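3 Material und Aufbau

3.1 Gegenstand der Untersuchung

Der vorliegende Abschnitt beschreibt die Objekte und die Fläche, an denen das Ordnen kleiner runder Gegenstände untersucht wurde. Als Leitobjekt diente der Tennisball. Er ist im Haushalt verbreitet, in Form und Größe genormt und bleibt auf glatten Flächen nur dann liegen, wenn diese hinreichend eben sind. In der Vorstudie Prondau hatten 18 Haushalte angegeben, Bälle vorwiegend offen aufzubewahren; in 11 davon lagen sie regelmäßig auf Arbeits- oder Abstellflächen. Die Bälle der Anordnung mit drei Objekten stehen frei und mit deutlichem Abstand zueinander auf der gesprenkelten Platte.
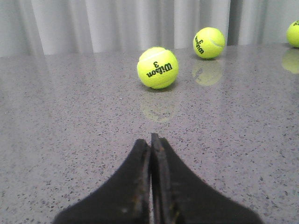 3.2 Beschaffenheit der Fläche

Die Platte ist hellgrau, poliert und dicht mit dunklen Sprenkeln durchsetzt. Ihr Glanz ist für die Auswertung von Belang: Unter den Bällen entstehen weiche, gelbliche Spiegelungen, die bei der Bestimmung der Objektgrenzen leicht dem Ball selbst zugerechnet werden. Den hinteren Abschluss bildet ein blassgrauer Faltenvorhang, vor dem sich der gelbgrüne Filz klar abhebt. Auf eine matte Unterlage wurde bewusst verzichtet, da polierte Flächen in den befragten Haushalten überwogen.

Für die Beurteilung der Lage wurde zwischen Einzellage, Reihe und Streuung unterschieden. Als Einzellage gilt ein Ball, der keinen anderen berührt und von allen Seiten zugänglich ist.
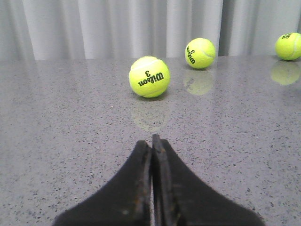 Bearbeitung des Abschnitts: Shamim Qureshi und Parisa Asadi
Arbeitsgruppe Shemweta, Teilprojekt Inus

3.3 Anordnungen und Kodierung

Insgesamt wurden 128 Anordnungen in 12 Gruppen kodiert. Die Kodierung erfolgte nach dem Schema Grindo, das neben der Lage auch die Ausrichtung des Aufdrucks und den sichtbaren Verlauf der Naht erfasst. Beide Merkmale erlauben es, gleichfarbige Bälle voneinander zu unterscheiden und eine Drehung zwischen zwei Beobachtungen festzustellen. Beschriftungen verschiedener Art wurden zugelassen; in derselben Anordnung können somit Bälle mit dem Schriftzug „Wilson“ neben anders bedruckten Bällen auftreten. Ist ein Aufdruck durch die Krümmung des Balls nur teilweise lesbar, wird er als unvollständig vermerkt und nicht ergänzt.

Eine gesonderte Kategorie bilden Anordnungen mit Behälter. Die Balldose wird darin als eigenständiges Objekt geführt, dessen Lage (stehend oder liegend) getrennt von derjenigen der Bälle kodiert wird. Eine liegende Dose gilt als Bestandteil der Streuung, sofern sie sich zusammen mit den Bällen auf der Platte befindet (Abbildung 1). 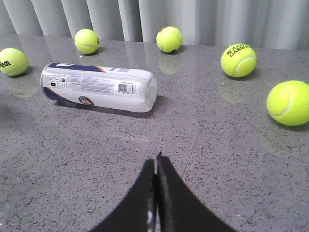

Abbildung 1: Streuung mit fünf Bällen und liegender weißer Balldose vor dem Faltenvorhang.

Die Übereinstimmung der Kodierenden wurde für jede Gruppe einzeln geprüft. Abweichungen betrafen vor allem die Abgrenzung zwischen Reihe und Streuung bei Bällen nahe der hinteren Plattenkante. Strittige Fälle wurden gemeinsam gesichtet und im Februar abschließend zugeordnet. Die Ergebnisse der Zuordnung sind Gegenstand von Abschnitt 4.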